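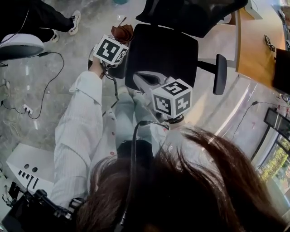

3 min read

From: Elvira Puma
To: capture-practice list
Date: 11/11/18
Subject: Re: Draft 3 of the handheld gripper practice note, clauses 4 to 7

Gülizar Gökçe wrote:

> I have been through draft 3 with the Bedoya operators. Three points.
>
> Clause 4.2 says marker cubes "shall remain unobstructed". As written, no
> session would pass. The operator's own forearm gets between the head camera
> and one cube or the other in any two-handed task. Could this be a limit
> on duration?
>
> Clause 5.1 asks for a clear floor within the working area but doesn't
> define the working area. Keltex reads it as the desk and the chair. We read
> it as anywhere the operator's feet can go.
>
> Clause 6 is silent on hair and on cable dress at the head. I think
> it should say something.
>
> Gülizar

Gülizar, thanks. Replies in your order, with proposed wording. Comments to the list please, so they end up in the archive.

Clause 4.2. Agreed, "unobstructed" can't stand. The purpose of the clause is pose recovery, and the tracker tolerates short gaps. It does not tolerate a cube that is hidden at the moment the gripper opens or closes, as that is when the label is taken. I propose:

4.2 At least two faces of each marker cube should be visible to the head camera at the moment of grasp and the moment of release. Between those moments, a cube may be hidden for no more than 29 consecutive frames. Longer gaps shall be flagged and the segment excluded from pose training.

The held object is a separate matter. With soft items such as crumpled paper, leather or cloth, the object sits close to the cube and can fold down over the top face after the grasp. The operator can't always see this happening. I would put it in the notes to 4.2 with the advice to grip soft items near an edge and keep the bulk of the item on the far side of the jaws. Candside asked in July for a taller mount. I don't want to specify mount height in a practice note - that belongs in the hardware sheet.

The nearer cube will always look larger, and people tuning detection thresholds on that cube get a false idea of how well the far one is doing. Add to 4.3:

4.3 Detection thresholds shall be set on the cube farther from the head camera, with the arm extended.

Clause 5.1. I side with Bedoya. Operators work seated, on their knees and standing, and the chair moves when someone leans on it. The working area has to follow the operator:

5.1 The working area is all floor the operator can reach by hand or foot during the task, plus 800 mm on every side. Power strips and mains leads shall be outside the working area or under a fixed cover. Signal cables crossing the area shall be taped flat along their full length.

5.2 Persons not taking part in the recording shall keep out of the working area while recording is in progress. If a person must pass through, the operator stops and sets both grippers down.

Keltex objected to 5.2 on the grounds that their room is shared and people walk through all day. I understand the difficulty, but a wide-angle head camera covers a great deal of floor and the operator is watching their hands. Someone stepping over a lead behind a stool is the incident we are trying to prevent. Shared rooms can use a floor line.

Clause 6. Hair first. Long hair worn loose can fall across the lower part of the view when the head tips forward, and it can catch in the camera mount. Proposed:

6.4 Hair below shoulder length shall be tied back before the head mount is fitted.

6.5 The head camera cable shall run from the mount to the back of the collar with one clip at the collar and enough slack for full head rotation. It shall not rise into the camera's view.

6.6 Gripper cables shall be clipped at the forearm. A cable hanging free from the gripper shall not be long enough to reach the floor when the operator is seated.

Nilar has been running a version of 6.6 internally and reports fewer dropped connections. They have not released figures, so I have left the claim out of the rationale.

One item nobody raised. Clause 7 says lighting "should be even". In a room with a large window that is not achievable for most of the day, and sun on a polished floor can push the exposure down far enough to lose the black squares on the cube. I would replace it with a check:

7.1 Before each session, and again if daylight on the floor has changed noticeably, hold each cube in turn over the brightest and darkest parts of the working area. If detection fails in either, fit a blind or move the task.

Open questions: whether 5.1 should apply to tripods and spare mounts stored on the floor (I think yes), and whether 6.4 should be "shall" or "should".

Elvira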